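Can a robot do your steaming yet? How to test one with a plate of buns

April 23, 2019

I get asked this at nearly every Durnbridge Forum meet-up, usually by someone holding a cup of tea and looking hopeful: when can I have a robot that cooks? My answer used to be a long grumble. Now I tell people to try the bun test, which costs next to nothing if you've already got an arm to play with, and will tell you more in an afternoon than any glossy video.

You'll need an electric steamer, a plate, a few steamed buns with pleated tops and a table you don't mind getting damp. Leave the steamer switched off and let the buns cool. You're testing the handling, so keep heat out of it until much later.

Start with the lid. Set it flat beside the pot, on the side your more finger-like hand can reach. Lifting a lid is a whole job of its own (glass is slippery, and cameras are dreadful at seeing it), so save that for another day.

Next, put the plate on the other side, where the simpler gripper can get at it. I like a plate with a low rim. A deep bowl means coming in from straight above, and you'll spend your whole afternoon fiddling with the wrist angle! 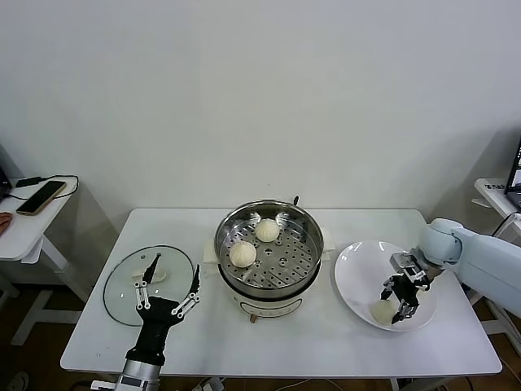
Two buns on the tray, one on the plate, lid out of the way on the left.

Now for the squeeze. Set your closing force as low as it will go and work up in tiny steps until the bun lifts without slipping. A bun is a brilliant test piece, as it shows every mistake -- pinch too hard and you've got two dents for the rest of the day. My first go on the Boychuk arm left something like a dropped hat.

Once that's working, run the move 39 times and write down every result, even the embarrassing ones. Shift the bun a little each time. I keep my tallies in Garnura, but a notebook is fine. Count a bun as a pass only if it lands on the plate the right way up and you'd still serve it to a guest.

So, can machines do this chore yet? Bits of it, on a good day, with a person close by. Moving a cool bun from tray to plate, yes, I'd trust that. The whole job, with steam and a hot lid and a hungry family wandering through, I wouldn't. If you run the test yourself, post your tallies on the Forum, and do say which buns you used -- the shop ones are much firmer than mine.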